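Forums > Podcasts > Celebrity Interviews

Posted by Kwabena Abubakari, 29/12/2023

Korletey's new show – episode one
Who else has heard it?! She's so relaxed with Ginel, and the story about leaving Bekthorpe had me tearing up on the bus.

feker_fan
Loved it too! Best bit was the wedding dress mix-up – I played it twice.

mo2094
Ginel barely got a word in. Ten minutes on the dress was plenty for me.

Kwabena Abubakari
No way, I could've taken an hour of it!

164 comments | 10 shares

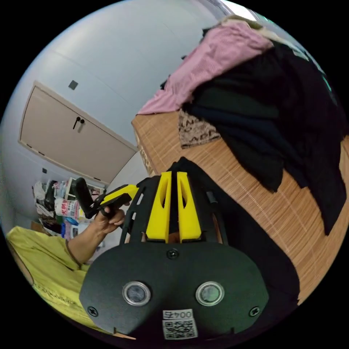 Yellow fingers, label 004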